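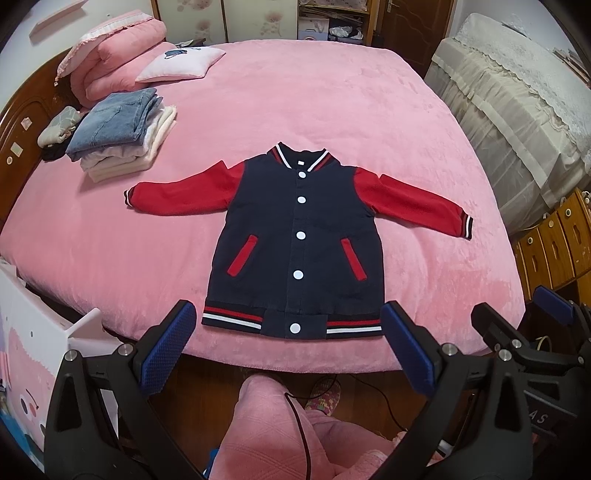

The varsity jacket, all snaps fastened, with jeans and other folded things behind it.

The Big Sort: March Gallery

Twice a year we empty the kids' bedroom onto the beds and decide who has grown out of what. The answer is everyone, out of everything, except the socks, which were never the right size to begin with. What leaves our house goes to my cousin's in Vornley, 64 miles up the road, and what leaves Vornley goes on to the Fjelds in Ollow, who have the smallest children and the largest attic. Vignesh Warrier in Landthorpe takes whatever is left for the school swap table.

I write a line or two on every piece so that people can put their names down before I tape the boxes shut. Last fall I skipped this step and we had the business with the raincoat, which I am told is now behind us.

Click a heading to open the entry. Names go in the comments at the bottom of the page. First come, first served, and family gets no head start – you know who you are.

– Finbarr Costello, Strand

The varsity jacket
Navy with red sleeves, white snaps, and stripes at the collar, cuffs and hem. It has done two winters with us and one before that with a boy in Landthorpe who must have been very careful or very bored. The sleeves will not fold flat. I have tried arms in, arms back, and the thing from the video where you roll it up like a sleeping bag. It goes on top of the box, and whoever opens the box gets greeted by it.

The jeans
Light blue, and still too good to pass up. The waist has the elastic inside with the buttonholes, and one of the buttons is a replacement from my sewing tin. It holds. It doesn't match. Nobody under four feet tall has ever looked inside a waistband.

The pink quilt
Not going anywhere. I mention it only as two people asked last time. The ruffled edge has survived being a cape, a tent and a river, and its owner has made it clear that she will be taking it to college.

The pink fleece blanket
Also staying. It is the best surface in the house for sorting clothes, being soft and large and already made of lint. Everything laid on it comes up with a few pink hairs. Please consider these complimentary.

The raincoat
Yellow, hood, toggles. Promised to Frøydis Fjeld, in writing, with a witness. Do not put your name down for this. I will be checking.

Snow pants, two pairs
One pair has suspenders and one pair had suspenders. The second stays up fine on a child with hips, so try it on before you complain. Both have had the knees patched with the iron-on stuff, which came to 9 dollars and took most of an evening and a certain amount of my thumb.

The good sweater
Gudrun Solheim knitted this for our oldest, who wore it once to please her and then every day for a month to please himself. It has gone a bit at the left elbow. Gudrun says to send it back to her first and she'll fix it before it moves on. She also says it was washed wrong. It was.

Pajamas, assorted
I stopped trying to pair these in the second hour. There are tops and there are bottoms and they are all clean. If your children are the type to insist on a matching set, I'd like to hear how you got them to wear pajamas in the first place.

Party shoes
Black, buckle, worn to one wedding and one recital. They pinch. They pinched the child before ours as well. I am starting to think they just pinch, and that they are being handed around the family like a chain letter. Take them if you like, but you have been told.

Sun hats
Free with any other item. Free with no other item. I will put one in your box whether you ask or not.

The dinosaur shirt
There was some crying over this one, and I'd rather not say whose. It used to be green. The print has cracked so much that the stegosaurus now looks like a map of a river delta, but the cotton has reached the stage where it weighs nothing and feels like the inside of a pocket. Vilgot Fjeld has been asking after it since he was two. He is now four and it should fit him until lunch.

School polos
White, in the sense that they were sold to us as white. Vignesh says the swap table can always use them for painting day. I choose to take that as a compliment.

The long-sleeved undershirts
Dull, useful, plenty of them. I have never seen anybody excited by an undershirt in a box and I have never seen one come back, either.

One swimsuit, ruffled
Bought a size up to last two summers, so it spent the first summer around her knees and the second summer lost. Found in March behind the chest of drawers, in perfect shape. Someone should get some use out of it.

Mittens
Lefts only. I don't want to talk about it. If you have rights, call me.

The corduroy overalls
Brown, heavy, with brass clips that take two adults to open. A fine thing to wear if you are nowhere near a bathroom and don't plan to be. They have been through four children that I know of and there isn't a mark on them, which tells you how often they got picked.

Belts
The elastic kind with the clasp that looks like a snake. Everybody's favorite thing in the whole sort, and they cost next to nothing new. The kids tried to keep them back by wearing them all at once under a sweatshirt. I could hear the clinking.

A few notes on how we do it

I get asked about the method, mostly by people who would like to have one and suspect that I do. It goes like this. Start in the morning, while you still have opinions. Put everything on the bed, on purpose, so that no one can go to sleep until it's finished. Keep the children out of the room until the maybe pile is gone, or it will become the yes pile while you're getting coffee.

Check pockets. This sort produced a whistle, a chestnut, a folded drawing of what may be me, and a coin from a country none of us has visited.

Fold the thin things first and put the heavy things at the bottom of the box. Jackets last. Anything with snaps gets snapped shut before it's packed, and zippers get zipped. It takes a minute and the clothes arrive looking like clothes.

Stains: I say so in the entry if there is one. If I haven't said so and you find one, it happened in the car.

Boxes are the same ones as last year. The big box has now been taped so many times that I believe it's mostly tape. If anyone in Ollow still has the blue lidded one, it would like to come home.

Gas money is by the usual arrangement, meaning I drive up and am fed. Gudrun worked out on the back of an envelope that the whole chain of us would have spent 700 dollars this year buying the same stuff new, and that we instead spent it on other things and can't remember what. The swap table in Landthorpe made 300 dollars last time, all of it for the library corner. I think the snake belts could have doubled that, and I intend to bring it up.

Spoken for so far

Raincoat – Frøydis (see above)
Dinosaur shirt – Vilgot, with conditions: his mother has to send me a picture of him in it
Good sweater – back to Gudrun for the elbow, then open
School polos – Vignesh, swap table
Snow pants with suspenders – Frøydis, if the raincoat doesn't count against her
Sun hats – everyone

Still open: the varsity jacket, the jeans, the other snow pants, the overalls, the swimsuit, the undershirts, pajamas, party shoes.

Comments

Gudrun Solheim
Cold water, flat on a towel. I wrote it on a card and pinned it to the sweater. Where is the card?

Finbarr Costello
I washed the card too.

Frøydis Fjeld
We'd love the jacket if it's still going. Vilgot saw it and has started calling himself "coach." The blue box is in our attic with your other blue box inside it.

Vignesh Warrier
Happy to take the overalls for the table. No promises on the clips. Do you want the coat hangers back from last time, or are we pretending those were ours?

Finbarr Costello
Keep the hangers. Jacket goes to the coach. Vignesh, overalls are yours and I won't be accepting returns.

Frøydis Fjeld
What did you mean, another blue box?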